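**Ticket 3371 – Calendar invites landing an hour late for the Rulmont office**
Opened by: Maribeth Magbanua
Handled by: Jayson Abella
Status: waiting on customer
Last update: 22 Jan 2020

Hi Maribeth,

Thank you so much for your patience on this one, and for the very thorough notes you sent over – they saved me a good deal of poking around in the wrong places. I'm sorry the Collance review got caught up in it. Nothing is more annoying than walking into a meeting just as everyone else is packing up.

I went through your account first. Your own time zone is set correctly, and so is the one on your laptop, so please don't change either of them (I know you were tempted!). The trouble is with the shared calendar called "Ó Néill visits". It was made back in May, and whoever set it up picked a fixed offset from the list instead of the city. That was fine until the clocks changed, and every invite made from that calendar has been off by an hour ever since.

I've switched it over to the city setting. New invites should come out right from now on. The old ones, I'm afraid, keep the time they were saved with, and there are some 100 of those still to come. I can shift them all from my side, but everybody invited would get an update email for each one, so I'd like your blessing before I press anything.

You also asked whether event attachments would survive the move. I tried it on a copy of the calendar, and it worked fine afterward:
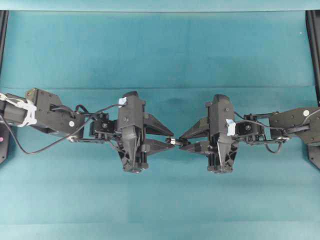 *Two black arms over the teal-green cloth.*

The agenda file on the same event came through as well, and so did the dial-in details in the notes box.

Two things I'd love to hear back on, whenever you have a minute:

- May I go ahead and shift the old invites? I'd do it after hours so the emails don't pile up while people are working.
- Does the meeting room called Gamer still show the wrong time on its door screen? It reads from a separate calendar, and it may need a restart – hold the side button for 12 seconds and let go.

If the door screen is still wrong after that, just reply here and I'll open a second ticket for it so this one doesn't get muddled.

Warm regards,
Jayson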